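Werkstattbuch, Mittwoch

Leimprobe Momer, dritter Durchgang. Noman hat 20 Lederstreifen verklebt und 3 Stunden gepresst. Zwei lösten sich schon beim Hinschauen, der Rest hält beleidigt fest. Die Dose von Martens bleibt vorerst zu.

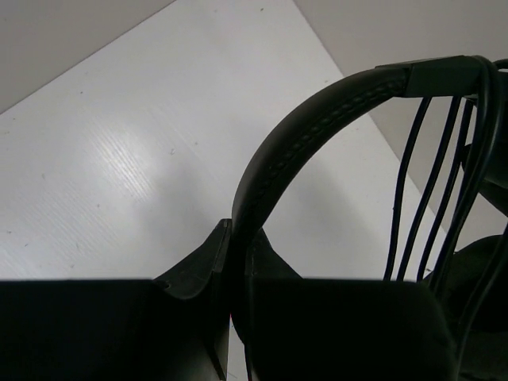
Nach 96 Stunden Lagerung wird geschält, vorher fasst mir keiner die Streifen an (Talha, du bist gemeint). Zum Nähen: Ich will die Ziernaht auf der Mitte, so erhaben wie auf dem Kopfhörerbügel, die Stiche als kleine Perlenreihe der Biegung nach. Mit Nadel 200 sieht meine Naht leider aus wie ein Feldweg.

Garn bei Priscombe nachbestellen.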